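Progress Report to the Mahasneh Fund
Birnivholm Home Sorting Program, second period
Prepared by Kylie Merrick, program lead

Summary

The program is on schedule. We set out to help people in the Birnivholm apartments who have more clothing and household fabric than they have places to put it, and to get the surplus to others who can use it. By the end of November we had finished first visits to 13 homes. Follow-up visits have been made to six of those. Spending is inside the approved budget, with one line running over and one well under, as explained below.

What we did this period

Each home gets a first visit, which runs most of a morning, and a shorter follow-up. On the first visit two of our staff work with the household on one room only. We ask the household to pick the room. Bedrooms were the usual choice, followed by the corner of a living room where laundry ends up. We sort into keep, mend, give away and discard. The household makes every decision about what goes where, and our staff do the folding and carrying.

Urmila Srivastava and Georges Rizk handled most of the first visits. Suha Qaisi took over scheduling from me partway through, and cancellations have gone down. We now call the evening before and again at 8 a.m., which adds a little work but saves wasted trips to the far end of the complex.

The rooms are small, and the main problem in nearly all of them is the same. Clothes collect on whatever flat or curved surface is nearest the bed or the door: chair backs, shelf edges, the space under a table. Cables and chargers get mixed in with the fabric. We had planned to leave cables alone, but staff found that they could not clear a shelf or the wall behind it without dealing with them first. The visit checklist now has a step for this, placed before any sorting starts.
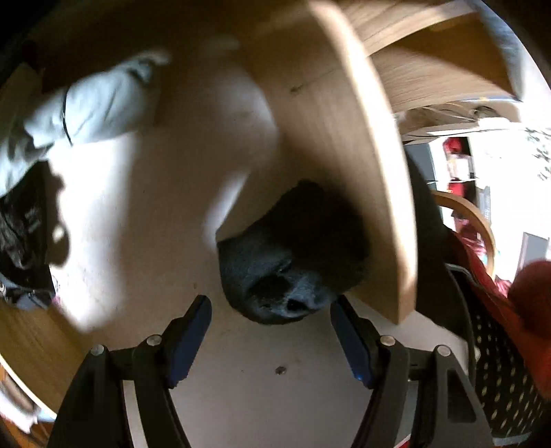 The revised checklist also asks staff to clear around wooden furniture before moving it. On an early visit a chair was dragged across a floor with a cord caught behind it, and the cord had to be replaced at our cost. The amount was small and came out of the supplies line. There has been no damage to household property since then.

Boxes and containers

In the application we proposed buying plastic bins from Jernov. We bought a first lot and used them in the earliest homes. They are sturdy, but they are too deep for the furniture people have, and things at the bottom were not being used. At the follow-up visits several households had gone back to piling clothes on top of the closed lids.

Widad Fakhoury suggested that we look first at the boxes people already own. Most homes have one or two good ones, often left over from a gift or a purchase, and people like them and are reluctant to throw them out. A long, shallow box holds a fair number of light garments if they are rolled or folded small and set in side by side, and everything can be seen from the top. We tried this in the later homes and have kept on with it. The bins now go only to households that ask for them, mostly for winter bedding.

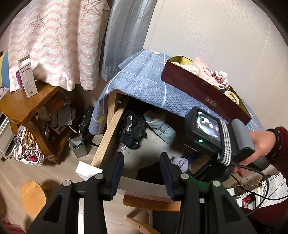

Folded and rolled clothing in a long maroon box with a gold interior, on a cloth-covered table.

Staff sort on a table whenever there is one. It is easier on the back than working on the floor or the bed, and the household can sit alongside. What has not been dealt with yet stays below or to one side until its turn comes.

Items given away

Roughly 200 garments have gone to the Tristura clothing room so far. Children's sizes were taken right away. Adult formal wear is slower to move, and Tristura has asked us to hold back any more of it until spring. We have agreed, and it is being stored in our office in the meantime. Items for mending are returned to the household with thread and buttons if they want to do the work themselves. Demand for the mending kits was lower than we expected.

Budget

Supplies are under budget because of the change in containers. Transport is over, mainly from the extra runs to Tristura in the first weeks, when we were delivering after each visit. Georges now makes one combined run. We request permission to move the unspent part of the supplies line to transport. No additional funds are requested.

Problems

Two households withdrew after the first visit, both because of a move. One staff member was out for part of the period and some follow-ups were pushed back. We had no complaints. A few people said the first visit was too long, and we now offer to split it over two mornings.

Next period

We have 11 homes on the waiting list and expect to reach all of them. The remaining follow-up visits will be done first. Urmila is writing a one-page guide to folding and boxing that we can leave behind in each home, and Widad will translate it. A draft will be sent to the Fund for comment before it is printed.

Contact: Kylie Merrick, Birnivholm Home Sorting Program | © Birnivholm Home Sorting Program | Back to top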